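Home » Programs » Reports to Funders » Hurkedance Adult Learning Program, Interim Progress Report

Submitted to: Ruden Fund, Community Grants Office
Submitted by: Fulgencio Pastor, Program Manager
Date: 23 August 2018

1. Purpose of this report

This report covers the second half of the first grant year of the Hurkedance Adult Learning Program. It describes the work carried out at the Olmedo site, the changes made to the evening schedule, and the matters on which we ask for the Fund's guidance before the next payment is released. A financial statement has been sent separately and is not repeated in these pages.

2. Enrollment and attendance

The grant agreement set a target of 100 enrolled learners by the end of August. That target has been met. Most of the new learners joined the beginning reading and writing classes, where demand was higher than we had planned for, and fewer than expected signed up for basic math. We moved one math instructor to the reading team for the remainder of the term, with the agreement of the instructor concerned.

Attendance was steady through the spring and fell during the summer, as it did last year. Many learners work seasonal jobs and could not keep to a fixed class time. Beginning in July we allowed learners to attend either the early or the late session on any given evening without notice. Instructors report that this has made lesson planning harder – they do not always know which group they will have in the room – but that learners who had stopped coming have returned.

3. Changes to the Olmedo site

The Fund approved the use of part of the equipment budget for improvements at Olmedo. The work was limited to furniture, lighting in the two smaller classrooms, and storage. Learners who come directly from work had asked for a place to leave bags and work clothes during class, and this request appeared repeatedly in the comment forms collected last winter. Keys are signed out at the front desk and returned at the end of the evening.

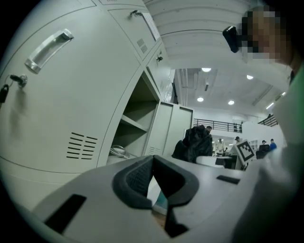 The lighting work was finished in July. Classes were moved to the main hall while it was being done, and two evening sessions were canceled. Both have been made up. The older desks were passed on to a neighboring after-school program, as the Fund's rules on the disposal of equipment permit.

4. Teaching materials

We continue to use the Drukano reading series as the main text for beginning learners. The first two books work well. The third moves too quickly for many of our learners, and instructors have been writing short practice sheets to fill the gap between lessons. These sheets are now kept in a shared binder, and a clean set will be typed and bound before the fall term. We intend to print 1000 copies of the full set of sheets, which should cover all sites for the coming year.

5. Staffing

The program currently employs 7 part-time instructors. One position, for late evening conversation classes, has been open since the spring. Two candidates were interviewed and neither was able to accept the hours offered. We propose to raise the number of paid hours for this position and to meet the cost from savings in the travel line.

6. Matters for the Fund's attention

We request approval to transfer the unspent travel money to instructor pay, as described in section 5. We also request a short extension for the learner progress review. The reading assessments were to be completed before the end of the summer, but many learners were away, and a review based on those present would give an incomplete account of the group as a whole.

Finally, the lease at Olmedo comes up for renewal during the next grant year. The owner has indicated that the rent will rise but has not yet named a figure. We will write to the Grants Office as soon as the new terms are received.

Questions about this report may be sent to the Program Manager at the Hurkedance office.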